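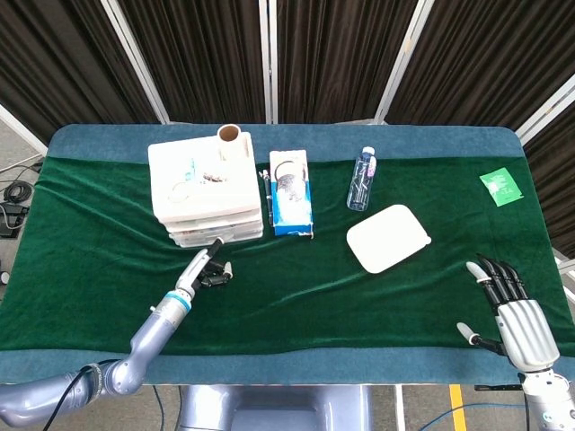 Krystyna Wasilewska wrote to us that she has had her cards read every winter since her divorce, that the reader knew about the knee operation before she'd sat down, and that anyone who calls it guesswork should come and sit in the chair themselves. Fair enough. We would like people to come and sit in the chair.

Cliseo is looking for sitters and readers for a small blinded trial of tarot reading, to be held over two weekends in May at the Drotberg Rooms. We don't expect the cards to do anything. We'd rather say so at the top than have you work it out from our tone. What we have tried to do is set the thing up so that if we're wrong, we will be seen to be wrong, and we've put the scoring method in writing before the first card is turned.

What we're asking of sitters

We need 44 adults who are willing to have a reading and then judge it. You'll sit with a reader for twenty minutes and say nothing beyond hello. The reader won't see your face, your hands or your shoes, and won't be told your name. A week later we'll send you a bundle of typed readings, one of them yours and the rest done for other people of a similar age, and you pick the one that fits you best. That's it. If readings carry real information about the person they were made for, sitters should pick their own more often than chance allows.

You can be a believer, a doubter or somebody whose sister-in-law made them come. We do ask that you haven't had a reading from any of the people taking part. Please don't apply if you're going through a recent bereavement. We've seen how much weight a stranger's sentence can carry at a time like that, and we don't want to be the ones putting it there.

Sitters are paid $44 by bank transfer once the judging form is back with us. Parking behind the building is free on weekends, though it fills up when there's netball on.

What we're asking of readers

You should have been reading for paying clients for at least 2 years and be able to show us something to that effect (a tax invoice will do, a testimonial won't). Bring your own deck. You may use any spread you like, you may burn whatever you like within the building's smoke rules, and you may ask for a change of chair. You'll be asked beforehand to agree in writing that the conditions are reasonable. If they aren't, tell us then and we'll talk about altering them. Telling us afterwards that the energy was off will be recorded, politely, and will make no difference to the score.

Readers are paid their normal rate for the day on invoice.

About that survey

Several people have sent us the Stuvura online survey, in which most of the 3,153 people who answered called their reading accurate. We have no quarrel with the arithmetic. The form went out to Stuvura's own customers, though, and it asked them to rate a reading they already knew was theirs. Give a roomful of people the same horoscope and a good many will say it was written for them. A satisfied customer tells you about satisfaction. Whether the reader knew anything is a separate matter and the survey never went near it.

How to apply

Email the trial desk with your age bracket, the weekend you'd prefer and whether you're applying as a sitter or a reader. Mairéad Hanrahan looks after the bookings and holds the only list matching names to sitter codes, so please don't cc anyone else on the team. Applications close on Wednesday, May 4, 2022. Full results will go on this site whichever way they fall, including the readers' comments, unedited unless they're defamatory.

Noticeboard > Take part > Trials > Tarot sitters and readers

Related items
Water divining at the Ó Súilleabháin paddock: the results
Why we don't test mediums over the phone
Magnetic underlays: a reader asks for her money back
How to read a survey that somebody paid for
Minutes of the last open evening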